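Subject: Re: [cell-practice] Draft 36, clearance and end-of-arm rules for food handling tasks
To: cell-practice list

On the morning of the November call, Shanti Sandhu wrote:

> Draft 36 is now in the Trevard folder. The main change from 35 is that
> clause 15 has been rewritten. It now reads:
>
> "Where two arms share a work surface, no person shall be seated or
> standing within reach of either arm while either arm is powered, unless
> a risk assessment for that task has been completed and is displayed."
>
> I have also added a paragraph on contact surfaces. Anything an arm
> touches that also touches food is to be treated as a food contact
> surface, including finger pads. Jitent and Kaushik have both said they
> can live with this. I would like to close comments on this version
> unless somebody has a real objection. I don't count "we have always
> done it differently" as a real objection.
>
> Shanti

Shanti, all,

I have a real objection, or at least a long grumble which I hope amounts to one.

I have read 36 twice now. It is tidier than 35 and I'm grateful for the work. But I can't find the bench I know anywhere in it. It reads as if it were written for a fenced line in a factory, with the word "food" put in afterwards. The benches most of us on this list look after are a table, two arms, a desk behind with somebody's laptop on it, and a chair or two. Take the skewer task, which is the one everybody quotes at me when they say the rules are simple.

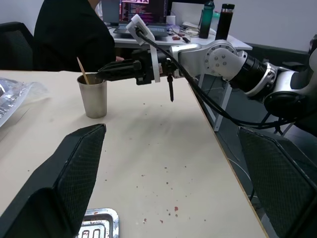

Skewer task, seen from the wrist of one arm. The other arm's gripper is at the cup.

Under clause 15 as drafted, that is either a breach or it isn't, depending on a sheet of paper. There is a person sitting behind the table with a hand near the gripper. I have no idea from a still whether the arm is powered, and neither would anyone auditing it. If the assessment is pinned to the wall, fine, apparently. If it has fallen behind the desk, stop work. I don't see how that makes anyone's hand safer. What I would want to know is how fast the arm can move, how hard it can push before it gives up, and whether the person can reach the stop without crossing the arm to get at it. Clause 15 asks none of that. It asks for a display.

I'd also like somebody to define "reach". At Garkgate we tried to mark it on the floor with tape and had three different answers from three people. One measured from the base to the end of the fingers. One added the length of whatever the fingers were holding. One measured the bare arm, because that was the number in the manual. If the tool is a thin pointed stick, I know which of those I'd rather be standing behind. The draft says nothing about the thing being held, and for this job the thing being held is the sharp part.

My suggestion for 15, in plain words:

"Reach means the furthest point that any part of the arm, or anything it is holding, can get to. If a person has to be inside that distance, the speed and force limits for the task must be set before the arm is powered, and a stop must be within that person's own reach."

Keep the assessment by all means, but as the place where the limits are written down. Displaying it can be a "should".

Now the contact surfaces. I agree with the intention. I don't believe the wording can be followed, and rules that can't be followed get signed anyway. Finger pads are the obvious trouble. A good many of us run a textured or mesh pad because smooth ones let thin objects roll. Has anyone on this list cleaned a mesh pad to a standard they would put their name to? I haven't. I've wiped them and I've replaced them, and I trust the second. If the sausages are test pieces going in the bin, I don't much care. If they are going to be eaten then I care a great deal, and the draft treats both cases the same.
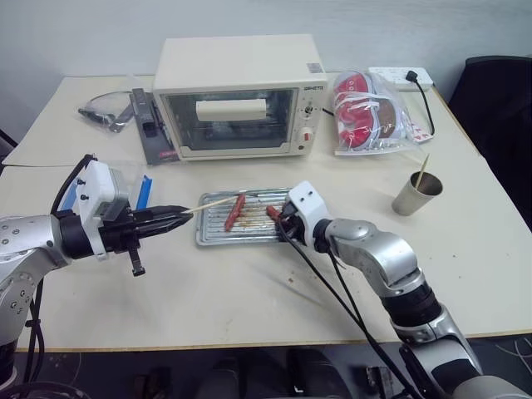
Task layout is missing from 36 altogether, and I think it does more good or harm than the two clauses we keep arguing over. Most of the messes I've been called to look at came from where things were put down before anybody powered anything. The Kaushik notes say "keep the surface clear of items not needed for the task", and I'd happily steal that line, except that it needs a second one about cables. On the skewer bench, black cables hang from the right-hand gripper and run across the table towards its front edge, and a power cord comes down from the strip by the wall behind the bag on the right. Then there are the bags themselves, one either side of the oven. I'm not saying any of this is dreadful. I've signed off worse. I am saying that a reader of 36 could comply with every word and leave the whole lot exactly where it is.

So, for a new clause after 15: loose cables on the work surface to be tied back or routed off it; mains leads kept behind the working area; packaging off the table unless the arm has to handle it. It's dull stuff. It would also take less time than the assessment form, which in the Trevard version asks for a reference number before you can type anything. Mine was 3668 and I still don't know what it refers to.

One more thing about the heated items. The draft defines a "hot zone" by distance from the appliance and stops there. An arm that can carry a tray will carry the hot zone about with it. Either say so, or leave the definition out and let people do it per task.

I know there is some keenness to get this finished. Jitent "can live with" most things, in my experience, because they don't intend to change what they do on the strength of them. I would sooner have two pages that people at a real bench will use. If the answer is that it's too late for a new clause in this version, please at least hold 15 back until "reach" is defined, and mark the pad paragraph as applying only where the food is to be eaten.

I can send my wording as tracked changes against 36 if that's easier.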